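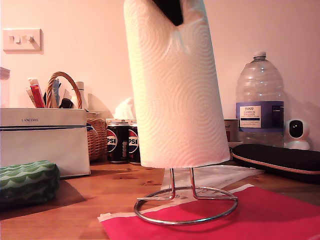
Visit report: Zusley tissue converting plant, Clernham

The Clernham plant buys parent reels of tissue and converts them into kitchen towel and bath tissue. It does not make paper. Osamu Tamura, the converting manager, led the tour, which started at 10 in the morning in the reel store and followed the material flow to the warehouse.

Reel store

Parent reels are held on end, wrapped, and conditioned before use. Each reel carries a tag with basis weight, caliper, and wet and dry tensile strength. Reels outside the caliper limits go to bath tissue.

Embossing

Two webs are unwound and embossed separately, then glued together between a steel roll and a rubber roll. The towel patterns in current production are all rounded: swirls, concentric circles, and a small dot. Tamura said that sharp corners in a pattern tend to cut fibers and lower the tensile strength. Rubber roll hardness is checked at every pattern change. A spare steel roll was out for cleaning, with glue residue visible in the finer grooves.

Rewinding and log cutting

The Bitura rewinder perforates the web and winds it onto cardboard cores. Finished logs pass through a tail sealer and wait in an accumulator, then go to the saw. Blade grinding is automatic. Cut quality is judged by eye at the discharge: the end face should be flat, with no fuzz and no crushed core. Core fit matters for towel because most holders use a thin center rod, and an oval core will drag.

Line 2 had completed 846 logs on the shift when we reached the saw. Trim from both log ends is baled and sold.

Testing

The lab samples one roll per 1000. Absorbency is measured by basket immersion, and roll firmness with a Ho probe tester. Firmness readings drift in humid weather, and the limits are widened in July.

Open points

Noise at the saw enclosure was high with the door open. Glue consumption figures were requested and have not been received. The warehouse was seen only from the walkway.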